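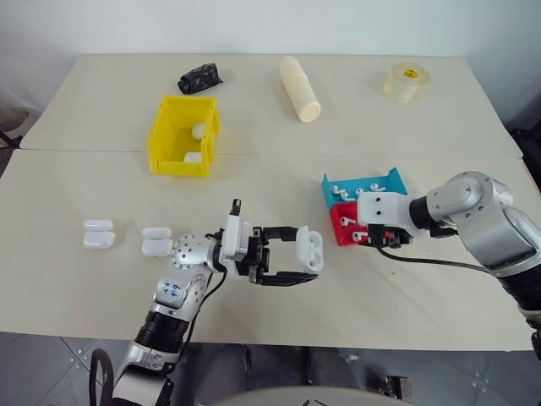
Robot learns to put the earbuds away, which is more than can be said for its makers

Anyone who has ever fished a wireless earbud out of a couch will be pleased to learn that science has taken an interest. A research group at Besasley has been teaching a two-armed robot to sort earbuds and their charging cases, and says it has found a way to do so with far fewer lessons than before.

The method is called Flurnetti, a name the team has declined to explain. A person guides both arms through the job while the robot records what its cameras see and how its joints move. So far, so ordinary. The new part comes afterward, when the software combs through each recording for the moments when the operator slowed down, and spends most of its training time on those.

"People slow down when something is hard," said Rekha Katiyar, who leads the project. "They hesitate over the lid. They hesitate before they let go. We used to treat that as bad driving and cut it out."

The group had 1671 recordings to work with, and trained one version of the robot on the lot. A second version got just 243 of them, with the hesitations given extra weight. In tests on Tuesday the second robot finished the full sorting job in 94 percent of its attempts, slightly ahead of the one that had done all the homework.

Earbuds make a mean sort of exam. They are small, shiny and white, as are their cases, and the cases have lids with opinions of their own. A gripper that closes a touch too early sends the thing skating across the table. Jonas Marti, who did much of the guiding, said he now sees stems and hinges when he shuts his eyes.

There are limits. The robot is slow – a bored teenager would beat it comfortably – and it has been tested on one style of earbud only. When the team swapped in a case with a stiffer hinge, the success rate dropped sharply, and the left arm took to nudging the lid over and over like somebody trying a locked door.

Jarmila Slanina, a roboticist at Bednarek who was not involved in the work, called the result "neat, and a little embarrassing for the rest of us," having spent two years collecting smoothly driven recordings. She would like to see it repeated with soft objects, where an operator may dawdle for no useful reason at all.

The group plans to release its recordings in December, pauses included. Next on its list is threading a charging cable through a hole in a desk. Marti has asked to be consulted before that one is scheduled.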